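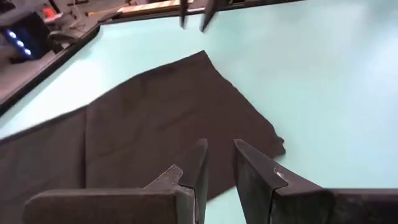 Brosham cloth

Brosham cloth is a plain-woven cotton cloth, dyed brown, made in and near the town of Brosham. Used mostly for tea towels, aprons, tray covers and linings. Sold by the piece, not the yard. Also called brown Brosham or, in older price lists, "Esgate brown", after the port it was shipped from.

Name

From the town. Spelt Brosum in early mill books. The Esgate name dropped out of use once the railway took over from the boats.

Manufacture

Yarn is spun fairly coarse, then woven on narrow looms, 47 inches at the widest. Dyeing comes after weaving. Traditional dye was walnut husk with iron added to darken it, later replaced by bought-in powders. Cloth went through the vat 3 times, with a night's drying between dips. Pieces were hung in open-sided sheds above the river, a few of these still stand, mostly used for storage now.

Edges were left plain at the mill and hemmed by outworkers at home, paid by the dozen. Hem widths varied a good deal from one household to the next and collectors use this to sort peices by district.

History

Weaving in Brosham goes back well before the mills. First proper works was Rana Mill, on the east bank, which had 40 looms at opening and 120 at its height. A second works at Lodau, upstream, made the same cloth in a lighter weight. Rivalry between the two over the use of the river water went to court twice. Lodau lost both times and closed soon after.

Demand fell off when cheaper printed towels came in. Rana Mill stopped weaving one April and the looms were sold for scrap, apart from a handful kept by the town museum.

Revival

Small-scale production was restarted by Lalit Ahuja, a weaver who had trained on one of the museum looms. His workshop uses powder dye for most orders and walnut for a short run each autumn. Output is low, theres usually a waiting list.

Care

Wash cool, seperately for the first few washes. Colour fades unevenly along folds. Older walnut-dyed cloth should not be bleached, the iron leaves orange spots.

See also

Esgate harbour
Lodau works
Walnut dyeing

Page last edited 23 December 2020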